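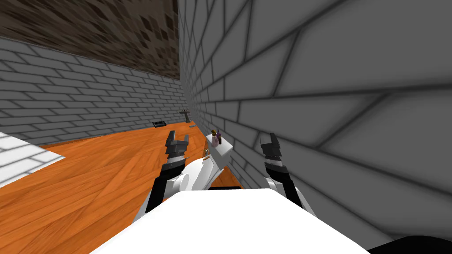

Nurkwood will close the lower level of its public library for four months starting in February so that crews can repair damp brickwork and replace the heating pipes.

The town council approved the work 4 to 2 after a short debate over cost. The contract went to Paulauskas, a building firm that repaired the old fire station on Herkari Street last year.

Kittipong Wongsuwan, the library's director, said water has been getting through the mortar on the north side for several winters. Staff moved 47 boxes of local records upstairs in the fall after mold was found on some of the covers.

"We patched it twice and it came back both times," Wongsuwan said. "The joints have to be raked out and done again from the outside."

The main floor will stay open during regular hours. The children's story hour will move to the reading room, and the tax help desk will run out of the town hall annex until the work is finished. Book clubs that meet downstairs – there are three of them – have been asked to contact the front desk about other rooms.

Parking behind the building will be cut by 22 spaces while equipment is on site. The side entrance on Herkari Street will be locked, but the ramp at the front door will remain in use.

Residents who need to see the local records can make an appointment by phone. The book drop will be open at all times.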